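From: Arūnas Jaunzems
To: nilby-users
Subject: Re: [nilby-users] Drift on load cell 2 after tare

Hongmei Guo wrote:
> We run Nilby on a small bench scale with two load cells and have
> started seeing drift after every tare. Cell 1 is fine. Cell 2 climbs
> by several counts a minute and then flattens out. A restart clears it
> for a while.
>
> Sample rate is 100, filter window is at the default. I swapped the
> cable and saw no change. Is there a setting I have missed, or is the
> cell bad?
>
> Config attached. The board is the Myklebust one, second revision.

Hongmei,

I read through your config. The cell may be fine. Two things in the file would give you this pattern and I would rule both out before ordering parts.

First, you have auto_zero turned on for channel 2 and off for channel 1. With auto_zero on, Nilby keeps adjusting the zero point whenever the reading stays inside the zero band. After a tare, the reading sits inside that band by definition, so the tracker starts pulling on it. If the tracker step is larger than the noise, the value walks in one direction until it reaches the edge of the band and stops. From the outside that looks like a cell warming up.

Set auto_zero to off on both channels, save, and restart the service. A reload is not enough; the tracker keeps its old state across a reload. Skarphéðinn Grímsdóttir filed a bug on that in May and it is still open.

Second, your zero band is 200 counts. That value came over from the old sample file, which was written for a floor scale. On a bench scale with your cells it is far too wide. Try 20 and go up only if the display will not settle.

My own bench unit is set up for light produce, so the numbers below should be close to what you need.

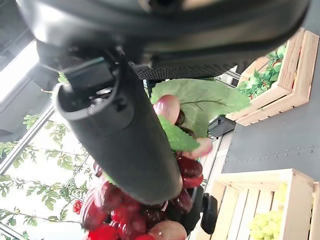 Artificial grapes and gripper, close up.

Channel 1: gain 128, zero band 16, auto_zero off
Channel 2: gain 128, zero band 16, auto_zero off
Rate 100, filter window 12

The filter window matters more than the manual suggests. The default is 4, and at a rate of 100 that lets most of the fan noise through. At 12 the reading takes slightly longer to settle but stays put once it has. Past 24 I saw the tare command time out, because the settle check runs against the filtered value and gives up early.

If you change both settings and the drift is still there, swap the cells between channels at the board. If the drift follows the cell, replace the cell. If it stays on channel 2, look at the reference pin. The second revision of the Myklebust board has a shared reference with a long trace on the channel 2 side, and Zhuoran Cui posted a fix with a single capacitor across the pins. The thread is in the archive under "channel 2 reference noise". I have not needed it on my board, but mine is the first revision and the trace is shorter.

One more item that is unrelated to the drift. Your log path points at the same card as the system. At your sample rate with raw logging on, the log fills quickly and the writer blocks when the card is busy. You will see this as gaps in the timestamps. My longest run before the first gap was 796 seconds. Moving the log to a USB drive removed the gaps — so did turning raw logging off, if you do not need it.

Please send the output of nilby-diag with the scale empty, once right after a tare and once when the value has flattened out. Leave the load plate on for both. Paste it inline if you can, as the list software strips attachments over a certain size and your config only just made it through.

Asnakech Kassa maintains the calibration scripts and may want to see the output too, so keep the reply on the list.

Arūnas

_______________________________________________
nilby-users mailing list
To unsubscribe, send a blank message with "unsubscribe" as the subject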